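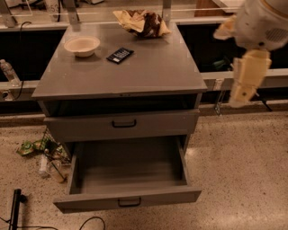
Grey drawer cabinet with a small bowl on top. The lower drawer is open.

Looking after satin and suede shoes at home

Satin marks easily, so deal with a spot the same day. Blot it with a dry white cloth, then with a cloth barely dampened in cool water. Work along the weave and stop as soon as the mark fades. Rubbing in circles roughs up the threads and leaves a dull patch.

Test any cleaner on the inside of the heel first. Coloured satin, red and dark pink above all, can bleed.

Suede wants a dry brush. Brush one way to lift the dust, then the other way to raise the nap. A clean pencil rubber takes off most scuffs. For grease, cover the mark with cornflour, leave it overnight and brush it out in the morning.

Loose stones and beads
Put a strip of clear tape over a loose stone until you can mend it. Use jewellery glue and apply it with a cocktail stick – straight from the tube is always too much. Leave it for a full day before wearing. Brynhildur Laxdal wrote in to say she saves stones from worn-out pairs and sorts them by size in egg boxes.

Straps
If a buckle strap has stretched, a cobbler can add a hole for very little. At home, use a leather punch on its smallest setting with a scrap of wood underneath. Mark the spot with the shoe on your foot.

Putting them away
Stuff the toes with plain tissue. Newspaper leaves ink on pale linings. Wrap each shoe separately so that buckles don't catch on fabric, and keep them out of sunlight. Cotton bags are better than plastic, which holds damp. I use the Elline ones, which come in packs of 4 and wash well at a low heat.

Summer sandals go away here at the end of September and come out again in April. Check the heel tips before you pack them and get worn ones replaced then, while the cobbler is quiet.

Last updated 27th September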